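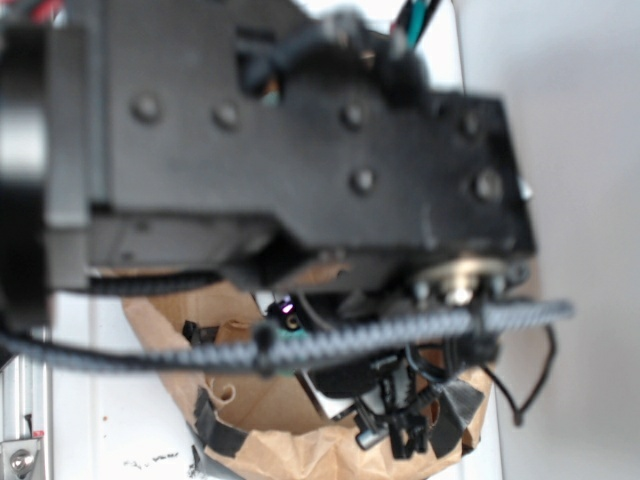

About Navska

Navska is a small robotics workshop with one big interest: showing robots how to do things by hand. We write very little code for the jobs themselves. One of us takes the controls, moves the arm through the task and does it again and again, and the robot learns from what we did!

Notburga Lüthi started the workshop with 4 people and a borrowed bench, and she still takes her turn at the controls most mornings. Our library now holds 2,661 demonstrations, and we're proud of every one (even the clumsy ones, which teach a surprising amount).

Reaching into bags

This is our favourite job at the moment. Paper creases, cloth bunches up and a ball can roll, so every go is a bit different. We love that.

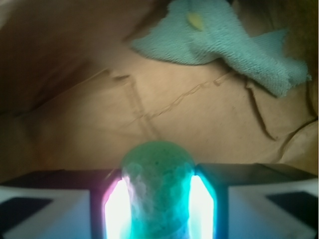

A green ball between the lit fingers, with the bag paper behind.

We called this project Kuris, and 300 of our demonstrations belong to it. People who try the controls for the first time tend to go quiet, lean in and then ask for another turn.
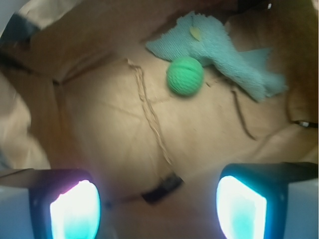

Come and have a go

We hold open afternoons at our Undwood workshop, and the next big one is in December. You don't need any experience, just a bit of patience and steady hands. Drop us a line and we'll save you a seat at the controls.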